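**Belt on joint 3 skipping after warm-up**

**benchrat73**
The arm on our sorting cell has started losing position at joint 3. It homes fine, runs clean for 100 cycles, then the hand comes down short of the bin. I retensioned the belt in April. Same grub screws, same motor. Any ideas before I order parts from Staner?

**ustwood_cell**
Check the pulley before the belt. Ours had a worn grub screw flat and no amount of tension fixed it. Mark the shaft and hub with a paint pen and run it for an hour.

**Skendinine**
I'd go the other way. If you tensioned it cold, it's probably too tight and the motor is running hot. Back it off a little and see.

**benchrat73**
Motor is warm but I can hold my hand on it. Paint pen is on now – no slip at the hub after 4 runs. I've gone back to single picks from the blue bin, one small gear at a time, with the mat under the bin so it can't walk. 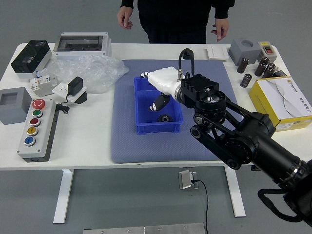

**Simon**
Look at your cable slack too. A stiff cable pulls on the wrist at full reach and joint 3 has to carry it. I moved one tie back 5 cm and my short picks stopped.

**Skendinine**
Cable drag wouldn't wait for 100 cycles to show up. I still say tension.

**benchrat73**
Will try the tie first, then the belt – one change at a time.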